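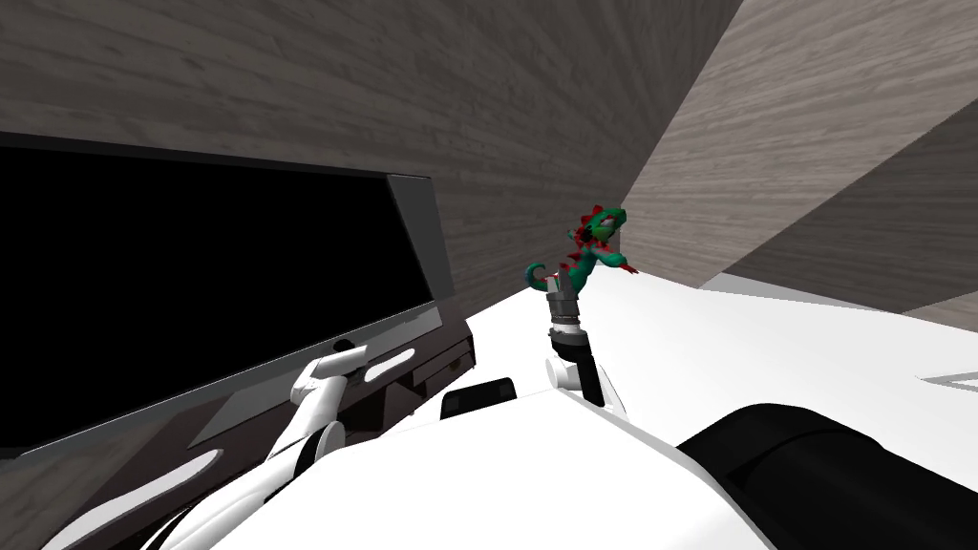 Stotthorpe Town Board > Events and Get-Togethers
Thread: Murder mystery dinner, one night or two?

marigold_jen wrote:
Hi everyone! I'm helping put together the murder mystery dinner at the Ostermann this December, and before we print a single ticket I'd love to hear what people think. Last year we squeezed it all into one evening and it was so much fun, but if you were there you'll remember dessert coming out while the detective was still questioning the second table (sorry again to anyone whose ice cream turned to soup). The idea this time is to split it over 2 nights. The first would be dinner and the crime, and the second would be coffee, pie and the big reveal, with a whole day in between for everybody to argue about who did it. Would you come to both? Would you pay a little more for it? Please be blunt, I can take it!

tobyreads wrote:
I love this. My wife and I talked about the last one all the way home and then were a bit let down that there was nothing left to solve. A day to stew on it would be heaven. Put us down for both nights, and my mother-in-law too if the pie is the same pie.

plainoldcarl wrote:
I'll be the grump, then. Two nights means two babysitters, and for those of us out past the reservoir it also means two drives home in the dark in December. I had a great time last year and I'd come back tomorrow for the same thing, but if it goes to two nights I'm afraid you've lost us. Couldn't you just start earlier and serve dessert at the end?
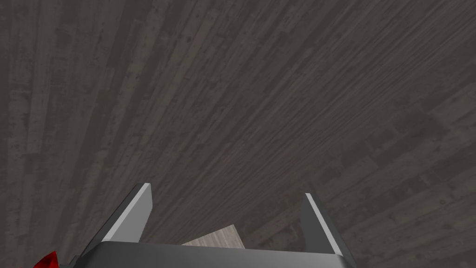

marigold_jen wrote:
Carl, that's fair, and the babysitter thing hadn't crossed my mind at all (mine are grown, you forget so fast). We did look at starting earlier, but the kitchen at the Ostermann can't get going until the lunch crowd clears out, and I don't want to rush them when they've been so good to us.

hattie_b wrote:
Could the second night be optional? You could hand out a sealed envelope with the solution as people leave on the first night, and anyone who can't make the reveal opens it at home. My book group did something like this with a mystery set on a night train and it worked beautifully, apart from one person opening hers in the parking lot and then looking smug at everybody through the windshield.

tobyreads wrote:
I would absolutely open it in the parking lot.

orchard_row wrote:
I'm with Carl, mostly. The envelope is sweet, but a reveal in my kitchen isn't the same as a reveal in a room full of people gasping. Half the reason I buy a ticket is to see the costumes and hear Pascal Rothe do that terrible accent. Is he back this year? Please say he's back.

marigold_jen wrote:
He's back! He's written the whole script again and it's set in a country called Orkari, which he made up so that none of us can complain about the accent. You'll be guests of the Countess of Oment, there's a missing necklace, and 12 of you will get a part to play, with a card telling you what you're hiding. Everyone else gets to snoop. If you'd like a part, say so when you book, and tell me if you're shy, as a few of the roles barely have to speak.

plainoldcarl wrote:
All right, the countess has me wavering. What would it cost?

marigold_jen wrote:
Still working on that. We need $3,000 to cover the room, the food and the costume rental, and I'd rather keep tickets low and fill the chairs. If it does go to two nights, I'd like one price for the pair, and a cheaper one for dinner only with Hattie's envelope.

orchard_row wrote:
Dinner only with the envelope would suit my sister. I still say one long evening is better, but I'll be there whichever way you go, and I'm bringing the feather boa.

hattie_b wrote:
Shy role for me, please! Something with a good hat. And could there be a vegetarian main that isn't just the side dishes moved closer together?

marigold_jen wrote:
Hat noted, and I'll talk to the kitchen about the main. I'll leave this open until we've heard from a few more people and then post the dates and prices in a new thread. If you've got old evening gloves or a cigarette holder in a drawer somewhere, we'd be so glad to borrow them.
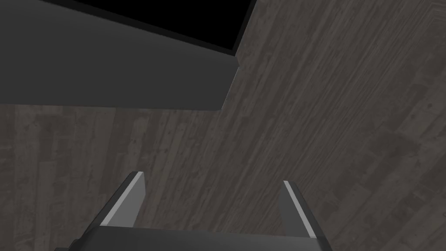

Open gripper over a dark wood-grain surface

plainoldcarl wrote:
I have gloves. They were my aunt's and they go up past the elbow. I'll drop them off whenever suits you, and if you can find me a babysitter for the second night I'll take a speaking part.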